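## 4. Washing dishes by hand in homes with hard water

### 4.1. What the diaries could tell us and what they could not

The diary part of the study gave us 405 entries from 177 households in Drorcombe and in the neighboring town of Bromov. In each entry the person who washed the dishes wrote down the time of day, which basin or bowl was used, whether the tap was left open, and how the dishes were dried. The two towns are close to each other but they do not receive the same water. Drorcombe takes its water from wells in chalk, and it is hard during the whole year. Bromov is connected to the Brorkik reservoir, where the water is much softer.

Our first expectation was simple. We believed that people with hard water would rinse more, and would dry more often with a towel, so that the drops do not leave white marks on the glasses. The second part of this expectation was supported by the diaries. The first part was not supported in the form in which we had written it, and most of the present section is about this.

A difficulty must be mentioned at once. The diary form asked for "rinsing" as a single activity. During the interviews it became clear that the word was used for at least two things. Some people call it rinsing when they remove food from a plate before it goes into the soapy water. Others use the word only for the removal of foam at the end. In the pilot version of the form, which was tested by Pramila Jaiswal with households in Bromov, there were two separate lines for this. We joined them into one line to make the form shorter, and we regret this decision. The results on rinsing in Section 4.3 should therefore be read together with the interviews and not alone.

### 4.2. The arrangement of the sink

We asked every household to say what kind of sink they have, and where the wet dishes are placed. A single basin with a draining surface beside it was the most usual arrangement in the older houses of both towns. Double basins were found mainly in kitchens that had been rebuilt, often with the sink moved away from the wall and into an island. This has some consequences for drying. A sink in an island seldom has a draining surface with a slope, and the wet dishes must go somewhere else: on a towel, on a mat, or on a rack which stands in one of the basins.

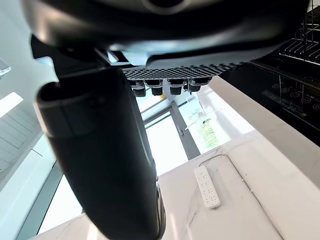
Why do people with two basins still rinse under an open tap? The reason given most often in the interviews was that the second basin is already occupied, usually by a drying rack, so the household in practice washes in one basin only.

This answer was a surprise for us, because advice on saving water often treats the double basin as the natural solution. One basin is filled with soapy water, the other with clean water, and the tap can stay closed. In the diaries this method was reported seldom, also by those who knew it and said that their parents had worked in this way. One woman in Drorcombe explained that she had asked for two basins when the kitchen was planned, and that she had used both of them as intended "for the first weeks." After this a rack was placed in one of them and it has stayed there.

We then returned to the diary entries and looked at them again with this in mind. Where the rack was kept in a basin, the open tap was the normal way of rinsing in both towns. Where the rack was kept on the counter or in a cupboard, the entries were more mixed, and a bowl of clean water appeared more often. The type of sink alone, one basin or two, had little relation to the way of rinsing. We would therefore suggest that future surveys ask about the place of the rack, and not only about the number of basins.

There is one more point about arrangement. Several persons said that a rack inside the basin is preferred because the drops fall directly into the sink and the counter stays dry. With hard water this is a real advantage. Drops that dry on a dark stone counter leave rings, and these must be removed with vinegar or with a special product, but some kinds of stone do not tolerate acid. In Drorcombe this was mentioned by people with stone counters almost without exception. In Bromov it was mentioned only by a man who had moved there from Drorcombe and had kept the habit.

### 4.3. Rinsing, towels, and the white marks

For the judgment of white marks on glasses we used the scale of Lozano, which is a printed line with a length of 100 millimeters. The left end of the line means "I never see marks" and the right end means "I see marks every time." The person puts a small cross on the line. The scale is easy to explain and takes almost no time, but it measures what people notice and not what is present on the glass. A person who does not hold the glass against the light may give a low value with very hard water.

As expected, the crosses in Drorcombe were placed more to the right. Inside Drorcombe, however, there was a wide spread, and this spread was not explained by the way of rinsing. It was explained better by the way of drying. Households that dried their glasses with a towel soon after washing reported few marks, also when they rinsed quickly or did not rinse at all. Households that left the glasses to dry in the air reported many marks, also when they rinsed with care under the tap. From the point of view of chemistry this is not strange, because the rinse water itself carries the minerals. More rinsing with the same water cannot take them away. But in the interviews the opposite belief was strong, and many people told us that they rinse for a long time exactly because of the marks.

The position of the rack has some influence here too. Plates and glasses in a rack that stands low in a basin dry more slowly, as there is less movement of air around them. One of our participants in Drorcombe had tested this at home, with two identical glasses, and was quite certain about the result. We have not repeated the test ourselves and we report it only as a matter for later study. Figure 3 gives a view of an island sink with this kind of arrangement.

**Figure 3.** Double-basin stainless steel sink in a kitchen island, with a dish drying rack in the left basin. The countertop is pale cream with a marble pattern. 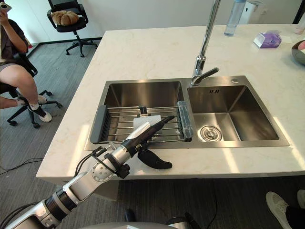 The interviews, 30 in total, were made in March by Cristóvão Simões and by the first author, in the kitchens of the participants when this was possible. It helped that people could stand at their own sink while they talked. Questions that had received short answers by telephone, for instance "Where do you put the wet knives?", produced long explanations when the person could point to the place and show the movement. We noticed also that many participants corrected themselves. They began with a description of how dishes should be washed, then stopped and said that on normal evenings it is done differently.

These corrections were useful for the interpretation of the diaries. The entries written in the evening were shorter and had more missing lines than the entries written in the morning, and we had considered leaving them out. After the interviews we kept them. It seems that the evening wash is the one where habits are least careful – the tap stays open, pans are left in water until the next day, and the towel is not used – and to remove these entries would have given a too clean picture of the household.

On the use of towels there was one difference between the towns that we cannot explain with the water. In Bromov, several older participants avoided towels because they considered them unhygienic. They had learned at school, or from a nurse, that dishes must dry in the air. The same generation in Drorcombe had often heard similar advice but did not follow it, and the marks on the glasses were given as the reason. Younger participants in both towns had rarely received any advice at all. They did what was practical in the kitchen they had, and if the rack was already full, they took the towel.

### 4.4. Limits of this part

The households were not selected at random. They answered a letter that was sent together with the water bill, and it is probable that people with an interest in water, or with a complaint about it, answered more willingly. In Drorcombe some of the first telephone calls were mainly about kettles. We also have few rented homes in the material. Tenants usually cannot choose the sink and often do not see the bill, so their habits may be different from those described here.

We did not measure the quantity of water. The diary says if the tap was open, but not how far it was open or for how long, and two persons who write the same line may use very different quantities. A small meter on the kitchen tap was discussed at the beginning of the project and was refused by too many households to be of use. The statements in this section are for this reason about ways of working and not about liters. In Section 5 we compare them with the yearly readings for the whole home, where the kitchen is only one part of the total and in most cases not the largest one.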